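The toy maker from the Walix workshop in Grarnarby did not plan to work with puzzles. She started with wooden spoons, she told me, and the spoons did not sell.

"A neighbor wanted a board for her child, with holes for the shapes," she said. "I made one. It was ugly, but the child played with it for 4 years."

Today the workshop sells boards and blocks in strong colors, and she has opinions on every one of them. Letters are her favorite subject. A circle is too kind, she explained, it goes in from any side. The letter H is more serious. "You can turn it upside down and it is still H. But turn it a quarter and it will not go. The child must look first, and then move the hand."

I asked if bright colors are necessary. She thought for some time. "For selling, yes. For playing — I am not sure. My own children liked the gray ones."

She tests each new shape with families in Collmont, 20 of them at present, and she asks the parents to stay silent. This is the difficult part, she said, much more difficult than the cutting. Parents want to point at the right hole. She gives them coffee so that their hands are busy.
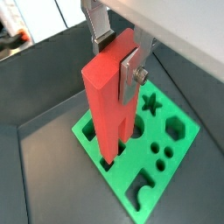 Pappas, writing to us from Collmont, disagrees about the silence: a small hint at the right moment kept my daughter at the board, and without it she would have gone back to throwing the blocks.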